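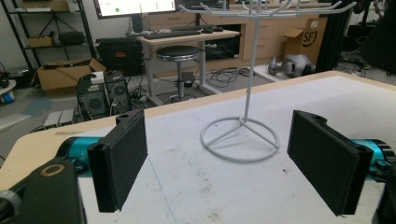

My aunt left me her hat shop in Clidlow, or really she left me 35 hats, a drawer of pins and a key that only worked if you swore at it. I gave up the lease in June and brought what I could back to the big table at work, and I spent my evenings deciding what a person does with other people's hats. The white stand came with me too, the one with the round wire foot and the curved hooks up top. She used to hang scarves on it, and once a whole string of onions. I stood it on the table near the faint blue line and told it we'd be out of there by Friday – you get like that after eight o'clock.

The hats went fast. A theater group in Phillips took the lot, even the one with the squashed brim, and paid me in cash and a pound cake! It was the black cloth I couldn't part with. I'd found it folded under the counter, a fine knit, matte, no label, and I couldn't work out if she'd been making it or unmaking it. So I spread it out and smoothed it and got nowhere, and then I gathered the middle up into a twist, the way she did when she wanted to see how a fabric would behave on a head.
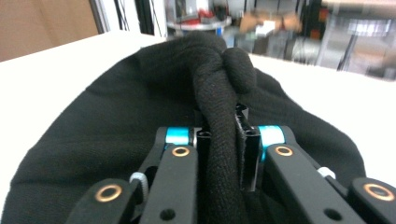
Busel, when I finally called, said it had to be a turban, obviously, my aunt had promised them one for years and they had stopped asking, and would I please not cut anything. I said I hadn't even found the scissors. They said good, keep it that way, and was the stand going spare?

I told them the stand was staying with me. Then I rolled up the cloth, wrote BUSEL on a paper bag and put it by the door with my lunch box, so I'd have to trip over it on the way out.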